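Diary > Mimorthorpe > Cable bench

01/04/2022

Bad morning. The right arm stopped dead on the cable job and threw a force fault, then did it again after I cleared it. By lunch I had 36 faults in the log, all from the right. The left never complained. I turned the speed down and swapped the table mat for nothing at all, just the bare top. No better.

I ran it again after lunch with my hand on the stop button and watched the right gripper come in for its plug.

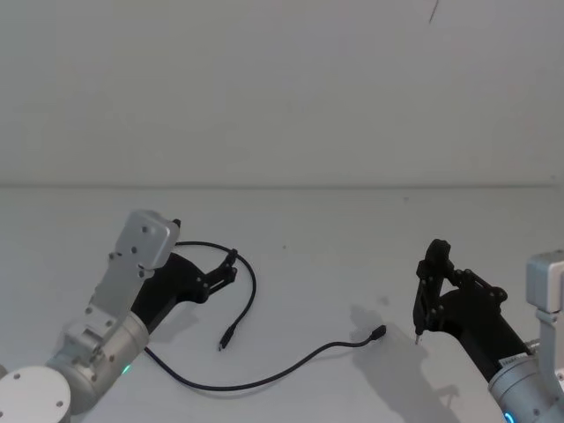

Ifeoma Wike reckoned the fault was a true one and that I should leave the limit alone. She said the arm was coming in too low and pressing on the table, and that if I raised the limit to get through the day it would bend a fingertip or catch somebody's hand. I had been about to raise it.

So I checked the height against the Novik sheet. It was out by 3 mm. The offset was still the one from the Handville bench, dated January. I put in the right figure and locked the file.

Too late to start the 400 cycles. Stop button tested on both sides, arms parked, power off. Must ring Taipe about spare fingertips.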